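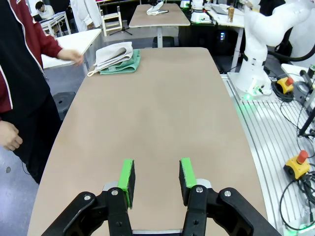
Our water in Erkbridge is hard, and I have spent two winters working out what that does to laundry. Calcium and magnesium bind with the surfactants in detergent, so part of each dose is used up before it reaches any dirt. What's left behind stays in the fibre as a greyish film, and cotton goes stiff.

The machine is a Brero front loader on its 43-minute cotton cycle. I changed one variable at a time, starting in April. Increasing the powder made things worse. An extra rinse helped a little and cost more water than I'd like.
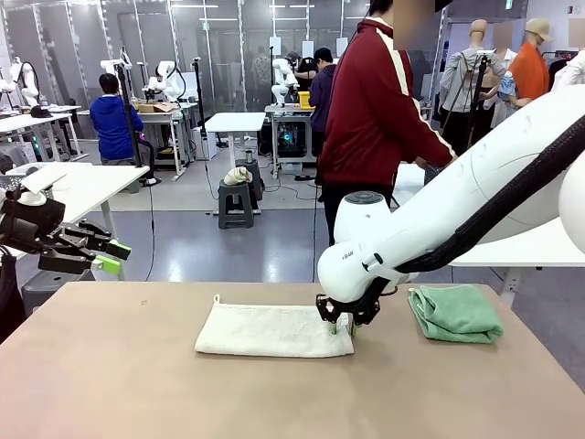 White and green, folded.

Concetta Valentini, who used to run a commercial laundry in Morelli, told me to add washing soda to the drum before the detergent and leave the dose alone. She also told me to stop using fabric softener on anything meant to absorb water. Softener coats the cotton, and a coated towel pushes water around.
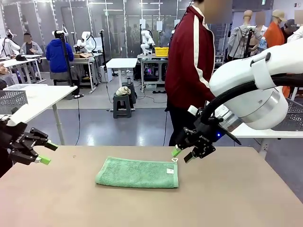 Drying matters more than I had assumed. Cotton dried flat in still air sets hard, while ten minutes of tumbling before line drying keeps the pile open. Terry shows this best, being all loops, and a green towel with its loop at the corner can go on a hook instead of the line. I peg the ones without a loop by the short edge.

Next job is the Stellon inlet filter, which has a mesh finer than the manual claims. I'll post the part number once I've had it out.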